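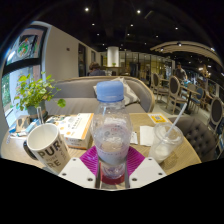
Week 2: Who actually picks the manager?

Okay, picking up where we stopped. Last time I talked far too long about stadium debt (sorry!), so today it's people. Specifically, how a soccer club hires a head coach, and why it so often takes the whole summer.

Our case is Onulport, the club in your reading packet. They let their coach go in November, put the youth coach in charge until the season ended, and then spent ages looking for a permanent one. Read the Divo report first and the fan forum pages second, or you'll get the order of events muddled like I did.

Some terms I'll be throwing around:

Release clause: a set price in the coach's contract. Pay it and his current club has to let him talk to you.
Compensation: what you haggle over when there's no clause. Slow, grumpy, lots of lawyers.
Caretaker: the person holding the job for now. Sometimes they win a few games and everybody forgets it was temporary.
Sporting director: hires the coach at some clubs, gets hired alongside him at others. Onulport had it both ways inside one year, and I still find that wild.

Now, the fans. The Menon supporters' group ran an online poll on the shortlist and got 1,185 votes. Big number for a club that size! But look at who could vote (anyone with the link, including people from Rirkden, their closest rivals) and tell me how much weight you'd give it if you were on the board. I go back and forth.

For next class, write roughly 2 pages on this: should a club announce its shortlist, or keep quiet until the contract is signed? Pick a side and use the packet. I don't mind which side, but "it depends" will get a sad face from me in the margin.

Bring the packet again too, we'll need the wage table.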